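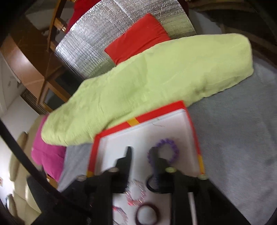
Ticket 3602
Product: Padier stretch cord and bead kit
Opened: 8/2/24
Status: waiting on customer

Hello, me again (I wrote in January about the missing clasp, which did arrive in the end, thank you!). This time it's the elastic. I restrung a few of my beaded bracelets with the cord from your kit and two of them have gone slack. They still go round my wrist but they slide right down over my hand if I wave at anyone, and on one of them I can see bare cord between the beads.

What I've tried so far:

Retied the knot on the purple one. Held for 5 days, then slack again.

Put a dab of the Dovix glue on the knot and left it overnight. The knot is solid now, I'll give it that, but the cord is still baggy, so I don't think the knot was ever the trouble.

Cut a fresh length from the same reel and started over. Same thing, only quicker. I did lose a few beads down the side of the bed doing this and had to move the blanket and everything else to get them back.

I'm keeping the whole lot together in a tray on the bed while I sort it out, the ones I've restrung and the ones I haven't touched, plus the odd hair tie that always seems to end up in with my bracelets.

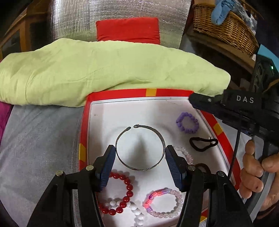

The metal cuff is fine, obviously, no cord in it, though it's gone rather dark and if you have any tips on cleaning engraved bits I'd love to hear them. Separate ticket if you'd prefer!

Reply from Cusumstead Crafts support:
Sorry to hear this. Could you tell us the thickness printed on the reel, and whether you stretched the cord before threading? New cord will often give a little in the first week if it hasn't been pulled first.

My reply:
Ah. No, I didn't stretch it. The leaflet doesn't mention it, or mine doesn't anyway. The reel says 50 metres but the bit of the label with the thickness has peeled off. I've got a half-used reel of Onishi cord in the drawer and it's nearly twice as thick by eye, if that helps.

Update:
Pulled a new length hard 4 times, restrung the purple one and tied it with a double knot. Snug so far, but I only did it this morning. I'll wear it over the weekend, leave the other slack one as it is to compare, and write back on Monday. Please don't close the ticket yet.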